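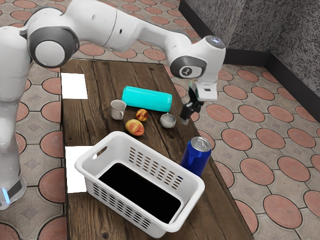

Sim view, gripper over table, small grey bowl to the left of the fingers.

2021-01-27

Court records corpus, Grurunmont set. Finished the first pass over the special tribunal judgments. 300 documents in, of which 90 are scans with no text layer. OCR on those is usable for the operative part and poor for the annexes, where the typeface changes and the margins carry stamps.

Segmentation: the Wallow script splits on "the court finds" and misses every judgment where the sentence is read before the reasoning. Added a second rule for the heading "Disposition". Re-ran. 4 files still fail, all appeals. Left in the failed folder, not patched by hand.

Charge labels. The decree setting up the tribunal lists the offences in one article and the amendment of the following April renumbers them. Anything coded by article number alone is therefore ambiguous across the change. Maricruz Trujillo's suggestion is to key on the offence wording and keep the number as a separate field. Done for membership and financing. Incitement not done, as the wording itself shifts between the two versions and I want her reading of the original first.

Sentencing field: life terms were stored as blank, same as acquittals. Bad. Now coded separately. Any table exported from Proment before today should be regenerated - the means are wrong.

Checked the in absentia flag against the Szczepańska list. Agreement is good apart from 2 defendants who appear under different transliterations. Merged, with both spellings kept in the alias column. The list gives no date of arrest for either, so time in custody stays empty.

Median time from charge to verdict is around five months on the clean part of the set. Not to be quoted until the appeals are in.

To do: incitement wording, appeals parser, ask for better scans of the annexes.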